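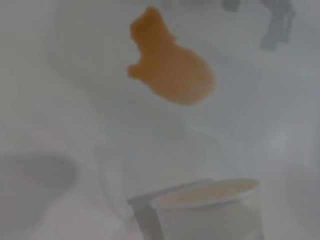 A Jovham cup, foreground, on a pale gray surface. Photo: Sernetti

Sernetti to Supply Plain White Cups to Keskin Dining Rooms

FOR RELEASE 12/21/20

Sernetti, a supplier of everyday tableware to schools, clinics and workplace dining rooms, today announced an agreement to provide its Jovham cup to all dining rooms operated by Keskin. The first 2,000 cups will be delivered in March, with the remaining sites to receive theirs as existing stock is withdrawn.

The Jovham cup was designed for shared tables where the same item is used for coffee at breakfast, soup at noon and a handful of crackers in the afternoon. It is smooth-sided and white, with a round rim slightly wider than the body. No pattern or logo will be added for Keskin, at the customer's request.

Keskin opened its review of tableware last year after dining room managers reported that mismatched cups were difficult to store and replace. Samples from several suppliers were placed in 2 of its dining rooms for a trial period. Staff were asked to comment on washing, drying and carrying, and diners were invited to leave written remarks at the tray return. A total of 660 remarks were received. Many concerned the rim, and a smaller number asked for a larger cup. Sernetti has agreed to study a larger size but has not set a date for it.

"Our customers buy cups to be used several times a day and to look the same as the ones beside them," said Marwan Hattar of Sernetti. "The Keskin trial gave us very direct comments from the people who wash them, and we changed the packing of the cartons as a result."

Under the agreement, cups will be shipped in reusable trays made by Orketti. The trays may be kept by each dining room for storage or returned empty with the next delivery. Sernetti will hold a reserve of 300 cups for Keskin at all times so that breakages can be made good without a new order. Replacement cups will be taken from the same line for the full term of the agreement.

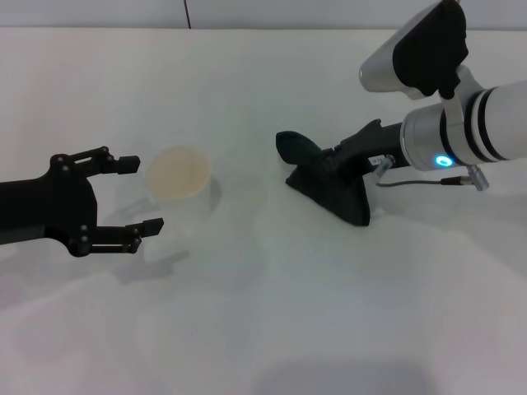 Nurhan Akyol said that a plain cup had been the preference of most dining rooms from the start, and that the managers mainly wanted to know they could order the same one again in later years. Akyol added that cups now in use would stay on the shelves until the new ones reached each site, and that those in good condition would be offered to local community kitchens.

Dining rooms outside the Keskin group may order the Jovham cup from March. Orders will be accepted by the carton, and samples are available to purchasing departments on written request. Care instructions and carton details will be sent with each sample.

Press inquiries: Sernetti, Office of Communications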